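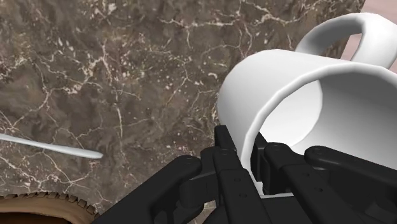
A white ceramic mug on its side on a marble countertop.

Prelstead mug loan plan to run through next June

September 17, 2020

The city of Prelstead will keep its mug loan plan going until the end of next June, after the city council voted to pay for a second round. The plan lets people take a coffee away from a cafe in a china mug and bring the mug back later to any shop that has signed up.

Coffee shops, bakeries and lunch counters can all join. At the moment 34 of them are in, most of them downtown or along Nwosu Street. Customers leave a deposit of two dollars and get it back in cash or as money off their next drink.

The city bought 4,000 mugs at the start from Prerix, a tableware wholesaler. By the end of August 2,853 had gone out to customers at least once, according to a report given to the council. Of those, 1,497 were back on a shelf on the day the report was put together. The rest were still out on loan, broken or lost.

Adebayo Ogunleye, who runs the plan for the city's waste office, told the council he was not worried by the gap.

"People keep one at work and one in the car," he said. "They bring them in when they run out of cups at home. We see a lot come back at the end of the month."

Breakages are harder to track. Shops are asked to note any mug they throw away, but several have not sent in a sheet since the plan began. Ogunleye said the form would be cut down to one line.

The mugs are washed by Nultov, a laundry and dishwashing firm with a plant near the rail yard. Its vans pick up used mugs in the evening and drop off clean ones before opening time. Under the new contract the firm will also make a midday run to the busiest shops, which had complained of running short by lunch.
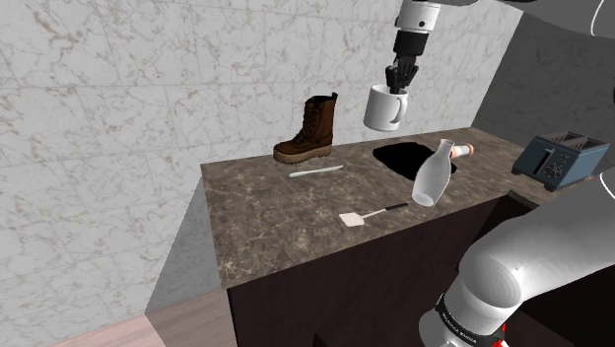

A plain white mug with a rounded handle, lifted over a kitchen counter.

Not every shop owner is happy. Meinrad Hofstetter has a bakery on Nwosu Street and joined in the first week. He said the crates take up half of his back hallway and that the deposit slows down the line in the morning.

"I like the idea and my regulars like it," he said. "But if somebody comes in with five mugs and wants ten dollars in cash at seven in the morning, I have to go and find it."

He asked the council to let shops settle deposits through a card or an app. The council did not take that up, but the waste office said it would look at the cost and come back before winter.

There were also questions about health rules. Some shops stopped filling cups that customers brought from home earlier this year and have not started again. Loan mugs are treated in the same way as the cups used at tables, so they can still be filled. Customers who want a refill are given a clean mug and the used one goes in the crate.

Lids were another sore point. The mugs do not come with one, and two council members said that rules them out for anybody taking a bus to work. Ogunleye said a silicone lid had been tested in the spring and leaked. A different one is on order and will be tried at a few shops first - the city has not said which.

The second round is paid for out of the city's trash budget. The deposit stays at two dollars. Mugs taken out under the first round are still good and can be returned to any shop in the plan.

Shops that want to join can sign up at the waste office counter in city hall or by phone. There is no fee, but they need room for at least two crates and have to be open five days a week. A list of shops taking part is posted at the library and will be updated at the start of each month.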